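# Comer a la misma hora

Llevo años oyendo que el horario de comidas es un asunto privado. Cada uno come cuando puede, se dice, y en casa nadie tiene que dar explicaciones. No estoy de acuerdo. La hora de comer es de las pocas cosas que una familia decide en común, y dejar de decidirla tiene consecuencias.

En mi casa se comía a las dos. Mi padre cerraba el taller, mi hermana volvía del instituto y el que llegaba tarde encontraba el plato frío. No era una comida especialmente alegre. Se hablaba de facturas, del vecino de arriba y del tiempo. Pero al terminar todos sabíamos cómo estaban los demás.

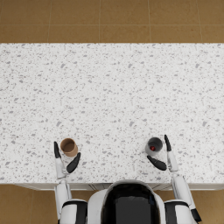 Ahora la jornada partida desaparece, y me parece bien. El problema es que la hemos cambiado por una jornada sin pausa clara. Se come delante del ordenador, de pie, en el autobús. En octubre pregunté en mi oficina quién había comido sentado y acompañado el día anterior. De seis compañeros, dos.

Dzifa Agbeko, que trabaja conmigo, sostiene que la nostalgia me engaña: aquellas comidas las preparaba siempre una mujer, casi siempre sola. Tiene razón en eso. Mi madre cocinaba, servía y se sentaba la última. Quien defienda la mesa compartida tiene que defender también que se reparta el trabajo de ponerla.
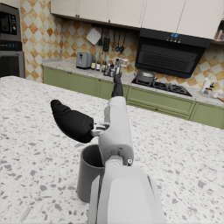

**Francine Gosselin** | Opinión | Diciembre de 2022

Tampoco pido que se legisle. Una empresa puede fijar una pausa de una hora y respetarla, sin reuniones ni llamadas. Un colegio puede publicar los turnos de comedor antes de que las familias organicen el curso. Son medidas baratas y aburridas.

Lo demás toca hacerlo en casa. Nosotros hemos fijado la cena a las nueve, con los teléfonos en el pasillo. Unas noches sale bien y otras mi hijo se levanta a los diez minutos. La hora se mantiene igual.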